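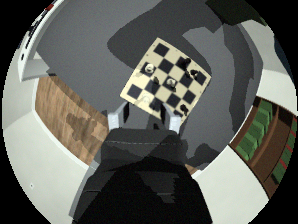
Sherif Berrada asked me whether paying for a simulator makes any sense when the gripper itself is only 760 pounds, and I've been chewing on that ever since. My answer is yes, and quite a loud yes!

We've had the Suvo planning licence since August. It lets you try an arm and its fingers on small jobs before you order a thing, and chess is a brilliant test – rounded tops, pieces near each other, plenty of chances to knock a neighbour. I tried 4 finger sets on the board in one evening and crossed two off the shopping list by bedtime. The wrist view is my favourite part (very wide, so you see the board and half the room as well).

Grumbles? The cost sheet won't export properly, and setting up a new room took me up to 6 hours. Helmy, who we bought through, were quick to answer emails but couldn't fix the export.

For a small workshop like ours in Travham I'd put it in the budget first and the arm second. We've got 32 seats left on the training plan and I'm already nagging people to use them.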